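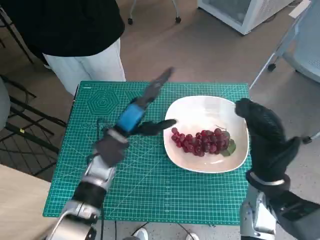

I need to decide what to do about the surface for our still life table before the drawing group starts again in February. The table is small and square and has a green self-healing cutting mat on it that covers the top. The mat came with the table when we took over the room in Ancombe and I never bothered to move it. Now I'm starting to like it. With the grapes in the shallow white oval bowl you can see where the bowl sits against the grid, and if it gets bumped you can put it back on the same lines. The leaf on the side of the bunch also gives people a clear right-hand edge to measure from.

Two of our regulars want it gone. They say the lines fight with the objects and they want a plain cloth. I can see that for finished work. For practice drawings I think the grid helps.

So my questions are:

- Does anyone here leave a gridded mat under a setup on purpose?
- Is there any problem with food sitting on one?
- If I go to cloth, what weight lies flat without ironing?

*radek_k*

---

**adaeze_etim wrote:**

I've done it with beginners and I would keep it. An ellipse is the hardest thing in a bowl drawing, and when there are straight lines running under the rim people notice much sooner that they've tilted it. I take the mat away after a month or so, once they're measuring for themselves.

The food question depends on whether you plan to eat it. I wouldn't put cut fruit straight on a mat that's had blades and glue on it. In a bowl it's fine.

---

**Sal_Seixas wrote:**

I'll take the other side. I taught from a mat like that for a full season and regretted it. Everybody drew the grid. They drew it first, carefully, with a ruler, and then fitted the fruit into the squares. The drawings were accurate and very stiff. When I switched to gray cloth half the group couldn't place a cup.

Also yours has the angle lines and the hexagons printed on it. A plain square grid is one thing. With angle lines going all over, there's a lot of white line work right where the cast shadow should be.

---

**radek_k wrote:**

Sal, the hexagons are up in the left corner in that setup and the bowl is on the right half, so they don't meet. The angle lines I can't argue with. They're everywhere.

I should say what else we draw, because it isn't all bowls and fruit. One evening a month is dark subjects: black clothes, hair, yarn, anything where the values are close together and people have to look for the folds. 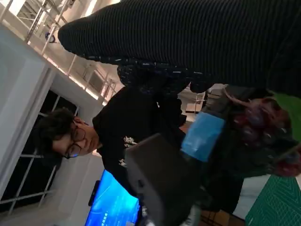
Those evenings I'd happily lose the mat, because the green is much brighter than anything else we put out. A black ribbed sleeve has barely any light on it apart from the edges of the ribs, and if there's green grid next to it everyone's eye goes to the green. So maybe the answer is that it comes off for dark subjects and stays for the rest.

---

**thenmozhi wrote:**

That's how I'd do it. A mat lifts off, so I'm not sure why this has to be one or the other.

Ribbing is a good subject, by the way. I make people draw the outline of the arm and the big folds at the elbow and leave the ribs until the last ten minutes. If they start with the ribs they never find the bend.

On storage: keep the mat flat. Don't lean it against a wall and don't put it near a heater. Mine curled at one corner and a bowl has rocked on it ever since.

---

**Sal_Seixas wrote:**

Agreed on the storage. I paid $65 for a big Calidgate mat and ruined it in the back of a car.

I still think you should try a whole session with the grapes on something plain. Same bowl, same light, and pin up the drawings next to the ones done on the mat.

---

**kurnia_l wrote:**

Jumping in about the cloth. Medium weight cotton, nothing under 200 gsm. Thinner than that and every crease shows. Bartoš sells remnants if you have one near you. Wash it once before you use it and dry it flat.

I don't mind the green at all though. Red grapes on green is an easy color lesson. The two push each other and people can see it without being told. On gray the same grapes look brown unless your lamp is good.

---

**radek_k wrote:**

Thanks, 200 gsm written down. Our lamps are 3,000 K and a bit yellow, so that might be part of the brown problem.

I want to ask about dishes too. The oval bowl hides the bottom of the bunch, and some people asked for something lower so they can see all of the shape. We have a small clear plastic dish that works for that, and a big white square plate.
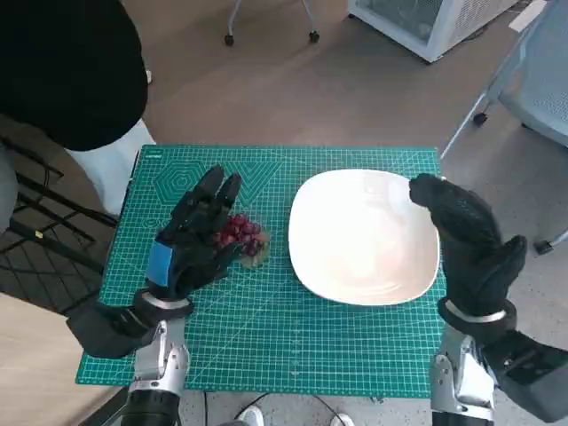 *Grapes on the small clear dish, square white plate next to it, same mat.*

I like the plate empty. It has rounded corners and a raised rim, and the glaze picks up soft reflections, so there's plenty to draw in it. The question is whether to move the grapes onto it or keep them as two separate things.

---

**adaeze_etim wrote:**

Separate. An empty white plate is a good exercise and you'd cover the best part of it. I might move it a little off center though, it's taking the middle of the mat.

The clear dish is harder than it looks. The edge goes slightly green against the mat, and people will either miss that or outline the whole thing in green pencil. Save it for the ones who've been coming a while.

---

**Sal_Seixas wrote:**

Put the grapes on the plate. Two containers side by side on a grid looks like a shop counter to me. One group, one shadow.

And in this one the hexagons and triangles are large and easy to see, so I'm going to say it again. Cloth.

---

**thenmozhi wrote:**

I'm with Adaeze on the plate and with Sal on the cloth. A square plate already has straight sides to check the perspective against. It doesn't need the grid under it. The oval bowl does.

---

**radek_k wrote:**

OK, that's a useful split. Bowl on the mat, plate on cloth, dark subjects on cloth. I'll leave the plate empty the first week and put the grapes on it the second so Sal gets his turn.

Does anyone use Tostitz putty to hold a dish in place? I've only tried it on wood and I don't know if it leaves a mark on a mat.

---

**kurnia_l wrote:**

It left a shiny spot on mine. Try it on the underside first, near a corner.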